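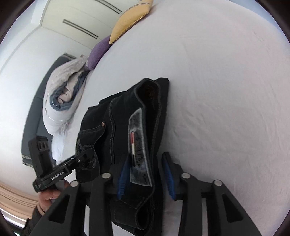
Abb. 4: Schwarze Jeans, zu einem länglichen Bündel gefaltet, auf hellem Laken. Am Bund das aufgenähte Etikett, links davon die Gesäßtasche mit Niete und Stickerei.

3.2 Faltverhalten von Denim auf nachgiebiger Unterlage

Die Teilstichprobe Limano umfasst 62 Hosen, die ausschließlich auf Betten gefaltet wurden. Gegenüber der Tischbedingung (Abschnitt 3.1) ändern sich zwei Randbedingungen: Die Unterlage gibt unter Druck nach, und das Laken verschiebt sich beim Umschlagen mit dem Stoff. Beides wirkt sich auf die Lage der Faltkanten aus, bei Denim stärker als bei leichten Geweben. Als Faltkante gilt im Folgenden jede Linie, an der mindestens zwei Stofflagen gemeinsam umgelenkt werden. Nähte zählen nur dann dazu, wenn sie mit der Umlenkung zusammenfallen.

Der Bund nimmt eine Sonderstellung ein. Er ist mehrlagig vernäht, trägt Gürtelschlaufen und häufig ein Etikett und widersetzt sich der Faltung quer zu seiner Längsrichtung. In der Kodierung nach Moges wird er daher als eigenes Segment geführt. Wölbt er sich auf, so entsteht am Bündelende ein Hohlraum, der in die Höhenmessung eingeht. Nieten und Stickereien werden als lokale Versteifungen vermerkt, jedoch nicht gesondert gewichtet.

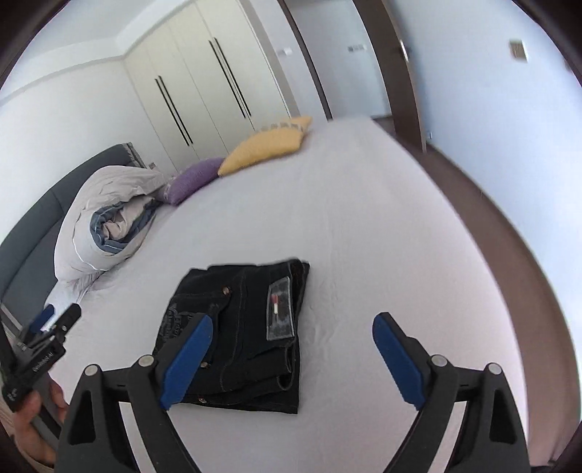
Warum wird die Bündelhöhe nicht am Bund gemessen?
Die Höhe am Bund hängt vor allem von dessen Wölbung ab und sagt wenig über die Zahl der Stofflagen aus. Gemessen wird deshalb in der Mitte der längeren Seite, quer zur letzten Faltkante.

Für die Auswertung wurden 1256 Einzelschritte kodiert. Ein Schritt beginnt mit dem ersten Kontakt zum Stoff und endet, sobald dieser wieder vollständig aufliegt. Glattstreichen gilt als eigener Schritt, sofern es nicht unmittelbar in ein Umschlagen übergeht. Bei 18 Hosen wurde mindestens eine Faltung zurückgenommen und neu angesetzt. Die Rücknahme betraf überwiegend die erste Längsfaltung, bei der die Beine aufeinandergelegt werden - ein Versatz an dieser Stelle setzt sich in allen folgenden Lagen fort. 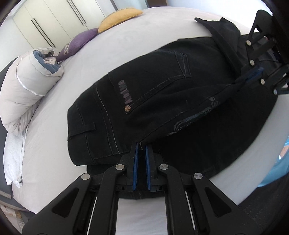

Zur Beschreibung des Versatzes dient der Abstand zwischen den beiden Außennähten, gemessen auf Höhe des Knies. Auf dem Bett streuen die Werte breiter als auf dem Tisch, wobei ein Teil der Streuung auf die Unterlage selbst zurückgeht: Mit dem Gewicht der Hose sinkt die Matratze lokal ein, und die untere Lage folgt dieser Mulde. Eine Korrektur nach dem Verfahren Trustemgate wurde geprüft, aber verworfen. Sie setzt eine ebene Bezugsfläche voraus, die bei Laken nur abschnittsweise gegeben ist.

Dunkle Stoffe erschweren zudem die Kodierung. Auf schwarzem Denim sind Schattenkanten und Faltkanten im Innern des Bündels schwer zu trennen. In Zweifelsfällen wurde die Kante nur gewertet, wenn sie sich bis zum Rand des Kleidungsstücks verfolgen ließ. Die Kodierregeln entsprechen der Fassung Laradik; Abweichungen für gefütterte Hosen sind im Anhang aufgeführt.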